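4. Detecting shared holds from the wrist camera

4.1 Problem and setting

The previous section dealt with grasps in which the robot alone carries the object. This section deals with shared holds, where a person has a hand on the object while the gripper also has hold of it. Shared holds come up often when large, open containers are moved near a person. The person may be passing the container over, steadying it, or trying to turn it. The arm should behave differently in each case, and in all of them it should stop pulling when it meets resistance.

Our arm has no force sensor at the wrist. Motor current gives some idea of the load, but it is a poor guide to light contact, and a hand resting on a rim hardly changes it. The wrist camera is already fitted and already read by the control policy, so we asked how much of the problem could be solved from that one view. The method described here, which we call Traltance, takes the wrist image and the gripper opening and returns a label for the current hold: robot only, person only, or shared. It also marks the part of the rim where it places the contact.

4.2 Data

We recorded 947 episodes with deep containers, shallow bowls and flat-sided boxes. Two operators took turns as the person in the workspace. They were told which object to use and whether to touch it, but not where to put their fingers or how hard to hold. Both wore their own clothes, so sleeves differ from episode to episode, and we made no effort to tidy the area behind the table between recordings.

Labels were added afterwards, one image at a time. Tormod Lie labelled the full set and a second annotator relabelled a part of it. Most of the disagreements concerned images in which a fingertip was close to the rim but might not have been touching it. We kept these as a separate class during training, called "unsure", and left them out of the scores. The collection is stored under the name Condora and was frozen before any of the models in this section were trained.

For testing we set aside 132 episodes. They contain objects that also appear in training, but in different positions on the table and under different combinations of the room lights. A smaller test with unseen objects is reported in Section 5.

4.3 Method

The image is first resized and passed through a small convolutional network. The gripper opening is added as a single value after the last pooling layer. From there the network splits into two heads. The first gives the hold label. The second gives a coarse map of contact, laid over the image as a grid, in which each cell holds the estimated chance that a person is touching the object there.

Training the two heads together helped. With the label head alone, the network learned to call a hold shared whenever skin was visible anywhere in the image, including when a hand was passing behind the object. The contact map makes this shortcut harder to take, as the network has to say where the touch is.

Glossy surfaces needed separate treatment. A bright streak along the wall of a container can have much the same width and tone as a finger, and early models marked such streaks as contact. We dealt with this by adding artificial highlights to the training images. Each highlight is a soft white band following the local edge direction, placed on the object and never on the hand. We compared this with Vik, our earlier baseline, which uses the same network without the added highlights and without the contact map.

4.4 Behaviour on glossy containers

Deep containers with a polished inside were the hardest objects in the set. When the opening faces the camera, the walls take up most of the image and carry several reflections at once, while the hand may cover only a short stretch of the rim. Figure 4 gives such a case. Vik labels it "robot only". Traltance labels it "shared" and places the contact on the right part of the rim, with no contact marked on the streaks along the inner walls or on the highlights at the base.

The remaining errors on these containers fall into two groups. In the first, the hand is hidden by the container itself and only the sleeve can be seen. In the second, the hand is visible but has just let go, and the label changes later than it should. We tried averaging over a short run of images to smooth the output, but this made the second kind of error worse, and the final version works on single images.

Figure 4. Wrist-camera view of a shared hold. The gripper fingers press against the outer wall of the container from the lower left and lower right, and the person's fingertips rest on the rim at the right. Light is reflected from the stepped inner walls and the small base. A bright green block stands in the pale green bowl beyond the far rim.

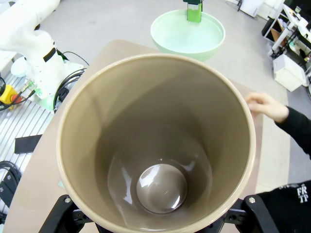 4.5 Use in the controller

The hold label is passed to Brarnex, the motion layer that sits between the policy and the arm. When the label is "shared", Brarnex lowers the speed limit and holds the gripper opening where it is. It does not open the gripper on this label alone. A wrong label at that point could drop the object, and a pause costs very little.

The arm resumes normal speed once the label has returned to "robot only" and stayed there for a short fixed period. We set this period by hand. Shorter values made the arm start and stop while the operator was adjusting a grip, and longer values led operators to take their hands away and wait. The value was kept the same for all objects, though heavy containers would probably benefit from a longer one.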